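I said in the last issue that I'd write up the Tranari kit once I'd lived with it for a while, and then I got buried, and Kenza El Sherbiny has been (very kindly) leaving notes on my desk that just say "TULIPS?" So okay, Kenza, tulips!

For anyone who skipped November's newsletter: Tranari is the new manipulation practice kit from Fanau, the little outfit that did the cable-routing board so many of you liked. You get a box of props, a set of printed task cards, and a year of their scoring service, and you supply the robot. The theme this time is flower arranging. I rolled my eyes a bit when I heard that. I had pictured something for a trade show booth, and I asked for a review kit mostly so I could be grumpy about it in print.

There are 76 pieces in the box, and the flowers are the artificial kind, in a mix that somebody thought hard about. Stiff tulips, ruffly white things that crush if you look at them wrong, some sheer bluish sprays, and thin grassy stems that flop wherever they like. Magnus Gunn went through the lot on the first morning and sorted them by how mean they were going to be. His ranking held up pretty well, except that he put the tulips under "easy" and we have teased him for it ever since.

The trouble with a tulip is that all the weight is at the top and the stem wants to roll in your fingers. Grab it low and the head swings off to one side. Grab it high and you're pinching the leaf along with the stem, and then it won't go down the neck of a vase. People solve this without thinking, with a little twist of the wrist. Our arms do not have that twist by default, so the first few days were a lot of me saying "no no no" at a screen. The wrist view helps, though it gets crowded fast with petals that close to the fingers, and if you work near windows like we do you'll want to spend some time on exposure before you blame your policy for anything.

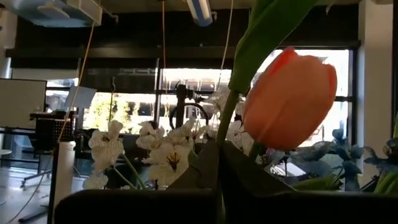
## What the cards ask you to do

There are 64 task cards, and they start gentle. Pick up one stem, put it down over there. After that come handovers, then single stems into a container, then whole bouquets with a target arrangement printed on the back of the card. The arrangement ones are where I got hooked. You can get every stem into the vase and still score badly, because the scoring looks at heights and spread as well, and a bouquet where everything leans the same way loses points. Mahmoud Abou Zeid stayed late more than once trying to fix a lean. (He'll say it was for the logs. It was for the score.)

I like that the cards don't tell you how. There's a goal and a time limit and that's it, so we ran the same card with teleoperation and with a trained policy and got numbers we could lay side by side. Two of the cards contradict the printed guide about whether dropped stems count against you. I wrote to Fanau and got a reply from Ziad Mahasneh the next day: dropped stems count, go by the guide, and the cards will be reprinted. Good answer, quick too.

## Setup, and the stuff that bugged me

Setup is easy if you already have a bench. Clear a tabletop, lay out the stems, stand the vase where your arms can both get at it, calibrate, go. We had the first card running before lunch. A plain-colored surface is worth the trouble, but keep in mind what color your stems are! We did all of our runs over green, and green stems on green are a real test for anything that leans on color to find its target. If you want an easier life, pick something else. We kept it, partly out of stubbornness and partly because Anas El Sherbiny figured a policy that learned there would be happier anywhere.

Glass is the other thing. We used a clear vase, and the stems look bent and doubled once they're down inside it. Depth readings through glass went about as well as you'd guess. After a day of fighting it we stopped asking the cameras about anything below the rim and just tracked the rim, and life improved a whole lot.
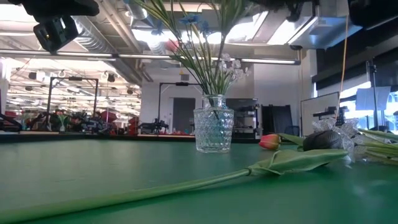 *Glass vase partly filled, tulips still waiting on the table.*

My gripes, in no special order:

- The ruffly whites shed. We've retired two of them already and I wouldn't trust the rest through a long winter of training runs. Spares are sold separately and I think a few should be in the box.
- The scoring service wants its uploads in one format and one only. Mahmoud wrote a converter, which he'll share if you ask nicely.
- The card holder is flimsy. Ours lives in a drawer now.
- No left-handed versions of the handover cards, so if your arms are set up mirrored like the pair over at Iltholm, you'll be doing some flipping in your head.

None of that would stop me from recommending it. I've tried a bunch of these kits, and mostly you get blocks, and blocks stop being interesting after a week. With these I'm still finding new ways to be wrong. Magnus got a run last week where the arm set a blue spray in behind the grasses so neatly that he walked across the room to fetch me, and by the time I got there the tulip next to it had flopped over the side. We both laughed a lot harder than it deserved.

Would I pay for it? For a teaching lab, yes, easily. Students get what they're supposed to do the second they see the card, and you don't need to explain why it's hard once they've tried it. For a group doing serious bimanual work, also yes, but skip ahead to the second half of the cards or you'll be bored. If you've only got the one arm you can still do most of the early set, though you'd be paying for handover cards you can't use, and I'd wait and see whether Fanau splits the kit up. I asked Ziad about that and he said it's on the list.

Also on the list is an add-on called Tazi, with thorny stems and floral foam. Kenza has already put our name down for a tryout. I have some feelings about foam crumbs near my gripper bearings, but I'll report back.

If you'd like to borrow our kit for a couple of weeks, email me and say which arms you're running. Please send the white ones back in their own bag.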